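October, late, kitchen quiet at last

I am home from the regional seminar in Vuscombe and my feet have not forgiven me, but I wanted to get it all down before it runs together in my head the way last year's did. We had 143 people signed in by the time the morning session started, which is more than our chapter has ever hosted, and I had only put out enough name badges for the people who mailed their forms in on time. So there I was with a marker and a sheet of plain labels, writing as fast as I could and apologizing to everybody (and spelling half of them wrong, I'm sure).

Chantelle Dlamini ran the registration desk with me and I don't know what I would have done without her. She has such a nice way with people who are cross. One gentleman from the Clurkard chapter had paid for the lunch and wasn't on the lunch list, and she just smiled and wrote him in at the bottom and told him to go and get a good seat. He came back later to thank her and bought a cookbook from our sales table!
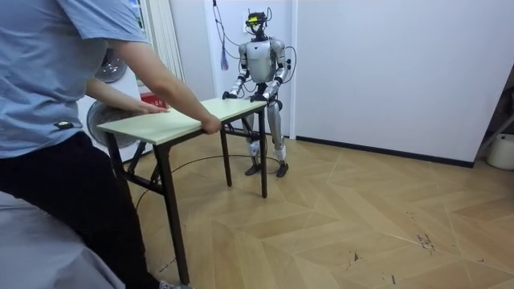

Can a chapter that isn't hosting still have a sales table?
Any chapter in the region can have one, as long as the form and the fee reach the host chapter before the seminar.

I'm copying that in here word for word as I wrote it out for the notice by the door, so that next year I don't have to think it up all over again. I must have been asked it a dozen ways over the phone these past weeks. I'll put it in the spring newsletter too, in big letters.

The morning workshop was Mohit Chauhan on keeping chapter books, and I will admit I had been dreading it a little, thinking people would slip out for coffee and not come back. Well, they stayed! He talks about dues and receipts as if he were telling you about his family, and he let people interrupt him as much as they liked, and it ran over into the break by quite a lot. I took 3 pages of notes and can read most of them. The main thing I want to bring to our own board is his idea of sending out the renewal letters in two batches, new members first, so they get a proper welcome with it and don't feel like they're just being sent a bill.
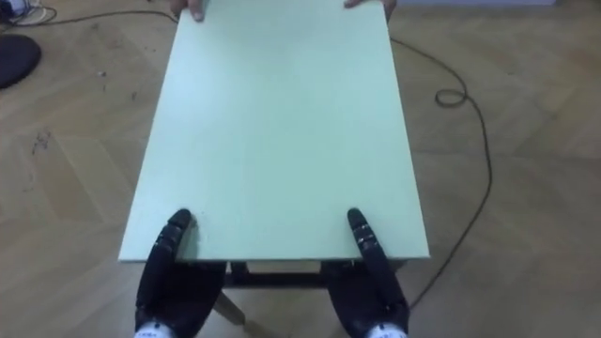 Pale green tabletop, seminar weekend

Lunch was chicken or the vegetable pie, and I had the pie, and then I had a bit of Chantelle's chicken as well. I sat with two ladies from Shakya who had driven since before daylight and were full of questions about how we pick our speakers. I told them the truth, that we ask whoever we heard last and liked, and they laughed and said they do the same. We traded addresses. I do hope they write, they were lovely company, and the younger one is thinking of standing for region secretary.

The sales tables did well. Ours took in 70 dollars on the cookbooks and the note cards together, and the Vilomitz chapter sold out of their aprons before the afternoon session even opened. I had my eye on a blue one and dithered, and that'll teach me.
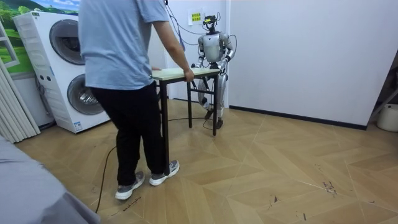 Moving the table with the light wood-colored top

The business meeting came last and was mercifully short. The minutes were approved, the delegates for the spring convention were named (I'm an alternate, which suits me fine), and Clurkard offered to host us next fall. Everybody clapped very hard for that, me especially.

Still to do: thank-you note to Mohit, mail back the lost umbrella, find out who left 2 pie dishes in my car. Bed now.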